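Can a robot arm sort mixed offcuts on a packing bench yet, or should I keep paying someone to do it?

Posted 11 Jun 2024 by benchtop_wostodbridge in Workshop & Small Business

We run a small shop in Wostodbridge that makes coloured counting blocks and rods for schools. At the end of each run there is a pile of mixed pieces on the bench, different lengths and colours, and somebody has to pick them up one at a time and put them in the right tub. It is dull work and it takes a casual 11 hours a week.

A supplier, Kivex, has offered us a six-month lease on an arm with a two-finger gripper. Before we commit, they sent us access to their simulation so we could see the job laid out with our block sizes and colours. The layout is close to our bench: short cubes, a few long bars, nothing stacked. The gripper view is the one I have spent the most time with.

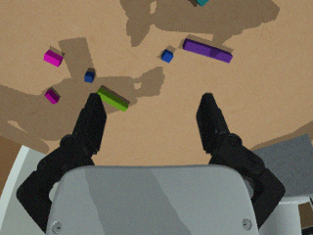 Simulated bench from the gripper, fingers open.

My questions:

1. Is picking up loose blocks like these a solved problem, or does it only look solved in a simulator?
2. Will shadows on the bench upset it? We have one skylight and the light moves all day.
3. What should I ask Kivex to show me before I sign?

Budget is limited. I can live with it being slow. I can't live with standing beside it.

Answer 1 – marked as helpful by the person who asked

Partly solved. I look after two pick-and-place cells at a fittings plant, so take this as shop-floor experience and not research.

Rigid blocks with flat parallel sides are about as friendly as parts get. Two fingers close on two faces and the part squares itself up a little as they do. If the pieces are separated by at least a finger's thickness on each side, I would expect a decent system to get through a tray without help most of the time. "Most of the time" is where your money goes. Our older cell clears a tray of 80 fittings and stops for a person on more than 5 of them. Each stop is short, but somebody has to hear the buzzer and walk over.

The hard cases for you will be:

– Two pieces lying close together. The fingers need room to go down beside the part. A person nudges the neighbour away without thinking. The arm has to be told to do that, or it lands a fingertip on top of the next block.
– Long bars. Picked off centre, they tilt. Check how it chooses the grip point.
– Pieces at the far end of the reach, where the wrist runs out of angles. 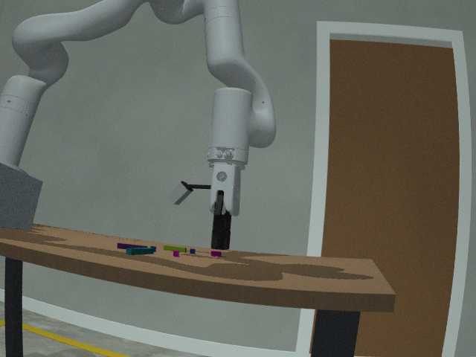 Side view in the simulator, gripper pointing down over a magenta block.

On shadows: yes, ask about this. The arm throws its own shadow over the work and the shadow moves whenever the arm does. In your first view one blue cube is in direct light and the other is dark enough to pass for navy. If the sorting is by colour, those have to end up in the same tub. Some systems handle it and some quietly don't. Depth sensing helps you find the part but tells you nothing about which colour it is. The cheap fix is to block the skylight over that bench and put up two diffuse lamps, which we did in November and should have done a year earlier.

What I would ask for:

Send them a box of your real blocks, including chipped ones. Have them tip it out, not place it by hand. Ask for one full unedited hour, with every stop logged and the reason for it. A simulator run is fine for checking reach and cycle time. It is weaker on friction, dust, and pieces that roll or slide when touched.

Also ask who resets it after a fault, and whether that can be done by someone with no training.

Answer 2

I wouldn't bother. We trialled a Nerport unit for putting away kitchenware at a community hall and it was slower than a bored teenager. Cups were fine, anything thin and flat was hopeless. Blocks might be different, I suppose, but you will still be tidying up after it.

Answer 3

A few points that haven't been covered.

Look at the geometry around the gripper as well as the gripper itself. People measure the fingers and forget that there is a housing, a wrist and sometimes a bracket above them. On an open table none of that matters. Over a deep tub it does, and you mention tubs. Get the tubs into the simulation at their true height and have the arm place into each one, corners included.

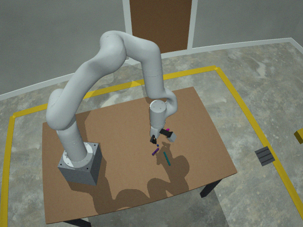
Floor space is the next item. You need the reach of the arm plus clearance, and a marked boundary that people will respect. Whether you need a guard or a scanner as well depends on the risk assessment, and you should see that in writing before the lease starts. Small shops tend to budget for the arm and nothing else.

Then do the sum plainly. Take your 11 hours, subtract the time spent loading, clearing faults and emptying tubs, and see what is left. If it is under half, keep your casual. Alternatively, change the process so the pieces never get mixed. A divided tray at the saw costs very little. The Baranauskienė handbook on small-batch handling has a decent chapter on this, if your library can get it.

To answer the general question: machines can do this chore, on a bench set up for it. They can't yet walk into an untidy shop and do it the way your casual does.

Comments (4)

skylight_sam: Seconding the lamps. Ours misread green as teal every afternoon until we covered the window.

benchtop_wostodbridge: Thanks all. I have asked Kivex for the unedited hour and posted them a box with plenty of chipped ones. Batch 1136, which was a bad batch. Will look at divided trays as well.

gravelroad: Answer 2 is a bit harsh. Dishes and blocks are different jobs.

pat_in_packing: Did they tell you what happens if it drops one on the floor? Ours just carries on and the count is out by one for the rest of the shift.

Contact us | Copyright Workshop & Small Business Help | Back to top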